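Can a robot arm clear a workbench yet?

Posted in Home & Workshop, Automation

I run a small repair shop in Harkgate and end most days with a bench full of mixed stuff. Cleaning sponge, cordless drill, clamps, whatever got carried over from the break room. I'd like a machine that picks it all up and puts it where it goes. I've seen plenty of videos, but they're always moving the same block from one square to another. Is anything out there ready for a real mess, or should I wait? I could spend up to $2,847 if it would really save me the time.
Deirdre Cronin
5 replies

Depends what you mean by ready. Picking up one item it has practiced on is fairly routine now. A mixed pile is harder because every item wants a different grip. A sponge gives when you squeeze it, so a two-finger gripper is forgiving there. A drill is heavy at one end and will swing if you grab it in the wrong spot. A spatula is thin and lies flat, and the fingers have to get under or around the handle.

I spend my evenings on this in simulation, where dropping things costs nothing. My usual test is a tidy-up job with a mix of kitchen and shop items.

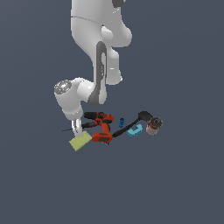

Simulated tidy-up, gripper over the sponge. Drill, spatula, clamp and jar still to do.

My last batch was 1,328 tries, all in software. The sponge went well. The drill was the worst of the lot, and the clamp was not far behind - it depends a lot on which way the open side is facing. The jar is fine if it's standing up and nothing is leaning on it. When two things overlap, the arm often drags the second one along.

Real hardware will do worse than that until you tune it. For your budget you can get a small hobby arm, but check the payload before you order. Many of them can't lift a drill with the battery on.
Keith Gosling

Wait. We had one on trial at the Prakisdale shop for almost 2 months and it was slower than sweeping everything into a tub by hand. Good at sorting screws if you spread them out first.
gilmartin_tools

Thanks both. Sounds like I hang the drills on the wall myself and look again next August. Keith, does it help if things always start in the same place?
Deirdre Cronin

Yes, a lot. But then you've already done half the tidying.
Keith Gosling

get a pegboard
skallthorpe77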